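Preldale 연구소 방문기: 옷 개기를 가르치는 방

게시일 2025년 3월 23일

저는 섬유 검사 장비 쪽에서 일하는 사람이고, 한국어로 글을 쓰는 것이 아직 서투릅니다. 틀린 표현이 있으면 너그럽게 읽어 주시기 바랍니다. 이번에 Preldale 연구소의 공개 견학에 다녀왔습니다. 견학의 주제는 로봇에게 옷 정리를 가르치는 연구 방법이었고, 특히 사람이 손에 드는 그리퍼로 시범을 모으는 방법에 대한 설명이 길었습니다. 저는 그 부분이 가장 궁금해서 신청했기 때문에 만족합니다.

견학은 오전에 강의실에서 시작되었습니다. 처음 설명은 Dremow라는 과제의 목표에 관한 것이었습니다. 이 과제에서는 두꺼운 천, 그중에서도 청바지와 청재킷을 다룹니다. 수건이나 티셔츠를 개는 연구는 이미 많이 보았습니다만, 청바지는 허리 부분이 두껍고 다리 부분은 얇아서 같은 동작으로 잡으면 한쪽이 미끄러진다고 합니다. 저도 직장에서 데님 원단을 다루기 때문에 이 말이 바로 이해되었습니다. 솔기가 겹치는 곳은 두께가 갑자기 변합니다. 우리 장비도 그 자리에서 자주 멈춥니다.

방법 자체는 복잡하지 않습니다. 사람이 그리퍼를 손에 들고 직접 옷을 잡고, 당기고, 접습니다. 그 움직임과 그리퍼 쪽에서 본 영상을 함께 저장합니다. 나중에 같은 모양의 손가락을 로봇 팔에 달고, 저장된 자료로 학습한 프로그램을 움직입니다. 로봇 팔을 원격으로 조종해서 시범을 모으는 방법과 비교하면, 팔을 집까지 옮기지 않아도 되는 것이 큰 장점이라고 들었습니다. 그래서 자료에는 보통 집의 침대, 무늬가 많은 이불, 햇빛이 강한 창가 같은 환경이 그대로 들어갑니다. 연구실의 흰 책상 위에서만 모은 자료로는 이런 환경에서 성능이 많이 떨어진다고 하였습니다.

작업 하나의 시작 상태도 규칙으로 정해 두었습니다. 대상이 되는 옷 한 벌을 넓게 펴고, 나머지 옷은 한쪽에 쌓아 둡니다. 쌓인 옷의 모양은 정리하지 않습니다. 그리퍼의 시야에 다른 데님이 함께 보여야, 프로그램이 "파란 천"이라는 정보만으로 대상을 고르지 못하게 됩니다. 저는 이 설명을 듣고 수첩에 크게 표시를 했습니다.

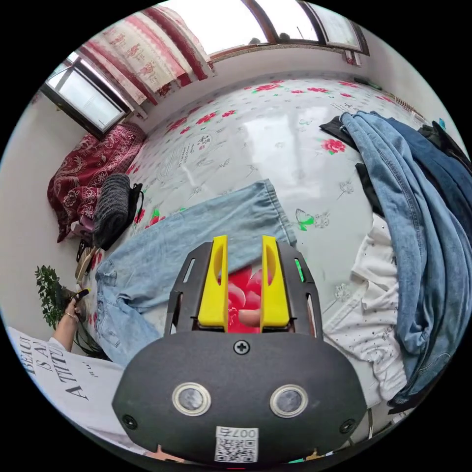 그 규칙만으로는 부족하다고 Medetti가 설명 중간에 덧붙였습니다. 색의 밝기가 다르면 프로그램은 결국 밝기로 대상을 고르게 되니까, 색이 거의 같은 바지 두 벌을 겹쳐 놓은 시범도 반드시 있어야 한다는 의견이었습니다. 그런 시범이 전체에서 차지하는 몫이 아직 작고, 다음 수집에서 늘리고 싶다고 하였습니다.

이 의견에 대해 견학 온 사람들 사이에서 질문이 많았습니다. 한 사람은 옷의 무게를 재지 않고 영상만으로 겹친 옷을 구별할 수 있는지 물었습니다. 대답은 "경우에 따라 다르다"였습니다. 가장자리의 솔기가 보이면 구별이 되고, 솔기가 가려지면 손가락으로 살짝 들어 올려 보는 동작이 필요합니다. 이 들어 보는 동작도 시범에 들어 있으며, 연구소에서는 이것을 '확인 동작'이라고 부릅니다. 저는 이 이름이 마음에 들었습니다. 우리 공장에서도 숙련된 작업자는 원단을 넘기기 전에 손끝으로 한 번 만져 봅니다.

다음으로 결과를 들었습니다. 숫자는 발표 자료에서 옮겨 적은 것입니다. 지금까지 데님만으로 모은 시범은 390건이고, 장소는 17곳입니다. 시범 한 건은 네 단계로 나누어 기록합니다. 펴기, 허리 잡기, 접기, 옮기기입니다. 학습된 프로그램은 펴기와 옮기기는 안정적으로 했지만, 허리 잡기에서 실패가 제일 많았다고 합니다. 손가락이 허리 단의 두꺼운 곳에 비스듬하게 닿으면 천이 밖으로 밀려납니다. 영상으로 실패 장면을 두 번 보여 주었는데, 두 번 다 같은 방향으로 밀렸습니다.

저는 손가락의 면이 너무 매끄러운 것이 원인인지 물어보았습니다. 담당자는 표면을 거칠게 한 손가락도 시험했지만, 그때는 천을 놓을 때 잘 떨어지지 않는 문제가 생겼다고 대답하였습니다. 지금은 손가락을 바꾸는 대신 잡는 각도를 바꾸는 시범을 더 모으고 있습니다. 제 생각에는 두 가지를 함께 해야 할 것 같습니다만, 이것은 기계를 만드는 사람의 버릇일지도 모릅니다.

또 하나 흥미로운 내용은 사람의 다른 손에 관한 것이었습니다. 그리퍼를 쓰면서 맨손으로 옷을 당겨 주는 시범이 있습니다. 천이 팽팽하면 그리퍼가 잡기 쉽습니다. 그런데 로봇 팔이 하나뿐이면 이 도움을 받을 수 없습니다. 그래서 맨손이 도와준 시범은 따로 표시를 해서, 팔이 하나인 로봇의 학습에서는 빼고, 사람과 함께 일하는 로봇의 학습에서는 사용한다고 합니다. 같은 자료를 두 목적으로 나누어 쓰는 것인데, 표시하는 일이 모두 수작업이라 시간이 많이 든다고 하였습니다.

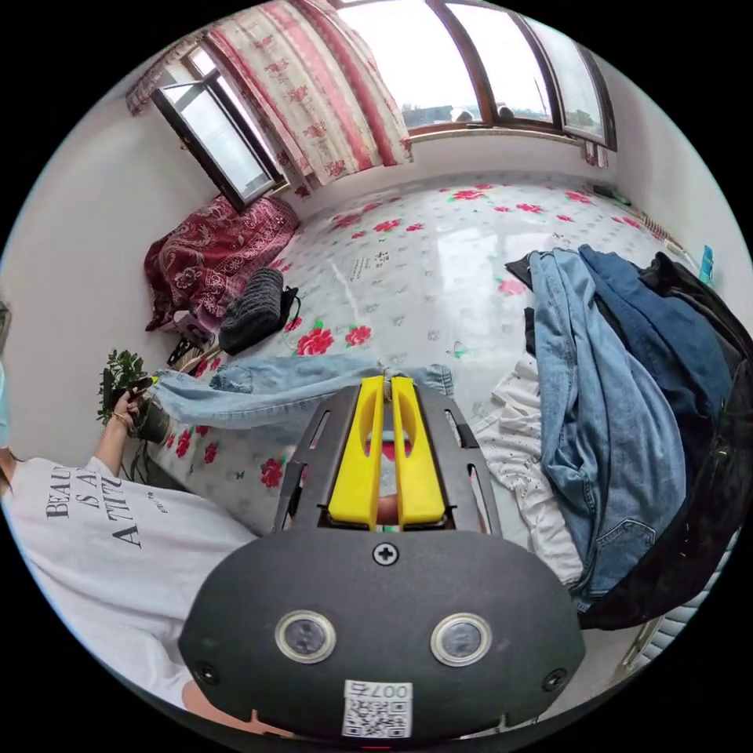 맨손으로 바지 허리 쪽을 당겨 잡은 시범 작업.

점심 후에는 표시 작업을 하는 방을 보았습니다. 화면에서 시범을 느리게 돌려 보면서 단계가 바뀌는 순간을 누르는 일입니다. 저도 잠깐 해 보았는데 생각보다 어렵습니다. 접기가 시작되는 순간이 언제인지, 사람마다 다르게 누릅니다. 손가락이 닫힌 때인지, 천이 올라가기 시작한 때인지, 제가 누른 것과 옆 사람이 누른 것이 달랐습니다. 연구소의 규칙으로는 손가락이 닫힌 때가 맞습니다. 저는 틀렸습니다.

반사광에 대한 이야기도 적어 두겠습니다. 윤기가 있는 침대보는 창문의 빛을 받으면 하얗게 빛나는 부분이 생기고, 밝은 색의 천과 섞여 보일 수 있습니다. 연구소에서는 커튼을 닫지 않고 그대로 기록하는 것을 원칙으로 합니다. 다만 평가할 때는 빛이 강한 경우와 약한 경우를 나누어 점수를 냅니다. 빛이 강한 경우의 점수가 더 낮다고 솔직하게 말해 주어서 신뢰가 갔습니다. 꽃무늬 같은 큰 무늬에 대해서는 아직 결론이 없다고 합니다.

마지막 순서로 Dijkstra라는 이름의 시험대를 보았습니다. 팔이 고정되어 있고, 그 앞의 판 위에서 바지를 접습니다. 제가 본 때에는 접기까지는 되었고, 옮길 때 한쪽 다리가 풀렸습니다. 다시 할 때에는 끝까지 되었습니다. 속도는 느립니다. 사람이 하면 금방 끝나는 일을 오래 기다려야 합니다. 그래도 허리 단을 잡기 전에 살짝 들어 보는 그 확인 동작을 로봇이 하는 것을 보고, 오전에 들은 설명이 눈앞에서 연결되는 느낌을 받았습니다.

견학 신청을 생각하시는 분을 위해 몇 가지 적습니다. 설명은 천천히 해 주지만 용어가 많으므로, 발표 자료를 먼저 달라고 부탁하는 것이 좋습니다. 표시 작업 체험은 자리가 적어서 아침에 이름을 적어야 합니다. 시험대가 있는 방은 조금 춥습니다. 다음 공개 견학은 7월에 있고, 그때는 겹친 바지를 구별하는 시범의 결과도 발표할 예정이라고 들었습니다. 저는 다시 신청하려고 합니다. 손가락 표면에 대한 질문을 이번에는 미리 글로 써서 보낼 생각입니다.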